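Sweatpants

Sweatpants, known in Britain more often as jogging bottoms, joggers or simply trackies, are soft, loose trousers made for exercise and now worn just as happily for doing very little at all. They are usually knitted from cotton or a mixture of cotton and polyester, and they are held up by an elastic waistband, very often with a drawstring threaded through it.

Cloth

Most pairs are cut from a knit that is smooth on one face and either looped or brushed on the other. The looped kind is cooler and keeps its shape rather well, while the brushed kind – usually sold as fleece-backed – is the one people reach for in February when the heating has not quite caught up with the morning. Grey is the colour most of us think of first, and in particular the flecked grey called heather or marl, made by blending light and dark fibres before the yarn is spun. It is a forgiving colour, kind to fluff and to the odd splash of tea, although it does show water.

Waistband and drawstring

The waistband is the hardest-working part of the garment. A wide piece of elastic is stretched as it is sewn in, so that the cloth gathers up when it is let go, and on many pairs several lines of stitching are run through it to stop the elastic from rolling or twisting in the wash. The cord may be round or flat. Flat cords hold a bow better and lie more comfortably under a jumper, though they are a little more trouble to thread back when one end slips inside. The time-honoured cure is a safety pin fastened to the loose end and worked along the channel with the fingers, a job best done sitting down and in good light.

Pockets

Side pockets are set into or beside the outer seam and are often lined with a thinner cloth than the trousers themselves, sometimes in a different colour. Keys are hard on these linings, and a small hole is worth mending the day it is found.

Washing and folding

A cool wash, inside out, with the cord tied in a loose bow, suits nearly every pair. Tumble drying is convenient but tires the elastic, and drying flat or over a rail is gentler. For folding, the trousers are laid out on a bed or table, the creases are smoothed from the waist downwards, one leg is brought over the other, and the whole is folded up in thirds towards the waistband.
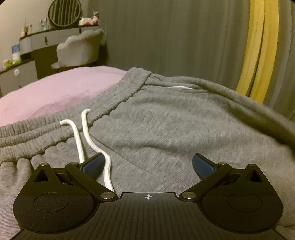
Brayden Charbonneau prefers to roll his, starting at the ankles and finishing at the waist, and maintains that a rolled pair takes up less of the drawer and can be pulled out without upsetting its neighbours. He does allow that thick fleece makes a rather fat roll – two pairs will fill a shallow drawer from front to back – and that for those the ordinary flat fold is still the better choice.

Pairs kept for gardening or decorating are commonly stored apart from the good ones, on a hook by the back door or at the bottom of the airing cupboard.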